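Vimby Home Help > Garage and Workshop > Storage

Metal bin with a sloped panel: worn coating, what to put on it before it goes in the hall closet?

Paweena Phuthong
Posted March 7, 2020

I have a big gray metal bin that came out of the old Andrade shop in Jiltstead when they cleared the place. It has straight walls and a panel inside that slopes down to the floor. I paid 9 dollars for it. For the last two years it has lived on a table and collected whatever people drop in when they walk past.

I would like to move it to the hall closet and use it for hats, gloves and the dog's leash. Before that I want to sort out the surface. The coating has come off in places and I don't want gray marks on knitted things. My questions are whether I need to strip the whole thing or can just paint over the bad part, and what to do about the holes in the floor. I also have a can of Stoltomum metal primer left over from the porch railing and would like to use it up if it's suitable.
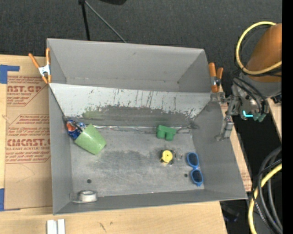
The walls of the bin are sound and I don't plan to touch them. I have knocked on all of them and nothing rattles. It's the sloped panel that bothers me, mainly the big dark patch on the lower part where the light coating has been scraped away, with the black scratches around it. The floor is scuffed too, but I could cover that with a mat. I know the Pepsi can and the green cup have to come out first, and the sunglasses need to go back to whoever owns them. I have not tried any cleaner on it yet. The closet has no window, so I would do the painting on the back porch.

toolshed_marv

You don't need to strip it. Paint that is still stuck down is a good base. What matters is the edge of the bare patch. Run your thumbnail along it, and if it lifts, scrape until it stops lifting. Then sand the edge so you can't feel a step.

Order I would do it in:

Empty it and vacuum the corners, including the line where the slope meets the floor. There is a wrinkled shiny strip along there in your photo. I can't tell if it's tape or foil. If it peels, pull it off before you paint, or the paint will crack along it later.

Wash with dish soap and warm water. Rinse and dry. Go over it again with a degreaser if it came from a shop.

Sand the panel with medium paper, then wipe off the dust.

Prime the bare metal, let it dry for as long as the can says, then two thin coats of enamel.

I don't know your primer. Read the label and see if it says bare steel. Railing primer usually does, but check whether it wants an oil or water based top coat.

Leave the finished bin out on the porch for 5 days before you put wool in it. Enamel feels dry long before it is hard.

lowell_k

Just put a towel in it.

Paweena Phuthong

Thank you both. A towel would slide down the slope, but I may use one on the floor. Marv, should I fill the two small holes or leave them?

toolshed_marv

Leave them. Wet gloves drip and the water has to go somewhere. Put a boot tray under the bin and feel around each hole for a sharp edge. A round file fixes that.

hennie in the basement

One thing to add. If the house is older or the bin is, test the coating for lead before anybody sands it. The swab kits are at the hardware store. I did a steel cabinet last March and the test took 60 seconds. If it comes up positive, don't sand, and ask your county what they want done with it.

Also, rubber shelf liner holds on a slope better than a towel does. Cut it a little wide and fold the extra under.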